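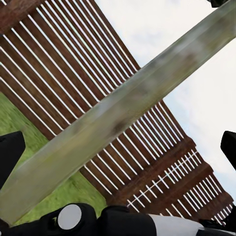 Huiling Ding wrote in to say that her club ran the Egg Yard for a whole month before anyone asked for a different scene, and that the ninth graders were still arguing over which arm should pick first.

We love hearing that! The Veltcombe Egg Yard is a simulated backyard for school robotics clubs, made for a two-armed robot with a parallel gripper on each arm. The job is easy to explain and surprisingly hard to do well: pick up painted Easter eggs from the lawn and put them in a wicker basket. Students can drive the arms themselves or write code that does it, and most clubs end up trying both.

The grippers are the fun part. An egg is round and sits low in the grass, so a jaw that comes in a little crooked will push it away – and then you're chasing it across the lawn. Kids figure this out in one practice. 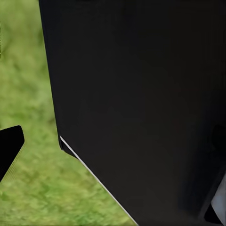 Slow approaches help a lot, and so does lining up the wrist before going down. The Hindetti controller that comes with the pack has a half-speed setting for this, and we'd start every new driver on it. Students can also switch to the view from either wrist, which takes some getting used to (the ground gets very close very fast!) but teaches them to plan a grip before they close it.

The yard has a driveway with a parked car, a curb and a long slatted fence, so there's plenty to look at besides the eggs. Clubs that enter the Stiltlow spring challenge will know the layout already. A full run there lasts 4 minutes, and teams get 9 tries. 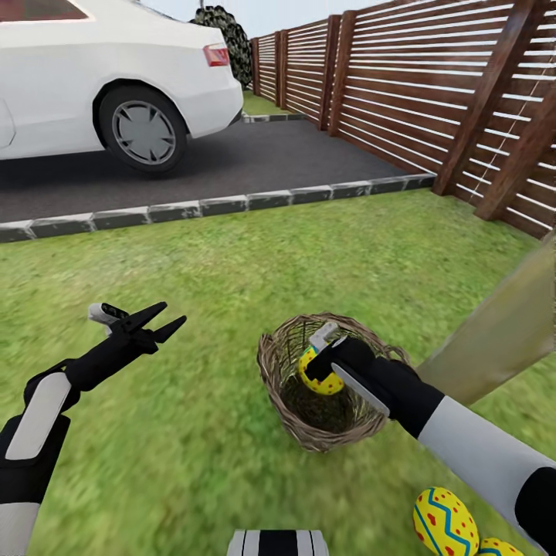

What you get

The Egg Yard scene, with saved starting positions
Hindetti controller software for 13 student seats
17 practice lessons, from first grip to two-arm runs
Coach notes by Long, with score sheets you can print

Any lesson can be opened on its own, and the starting positions can be changed between runs. If your club meets after 4 in the afternoon, ask for the evening help line when you order – somebody will pick up.

Filed under: Clubs & Competitions / Simulation Packs / Two-Arm

Search the store Enter keyword or item Go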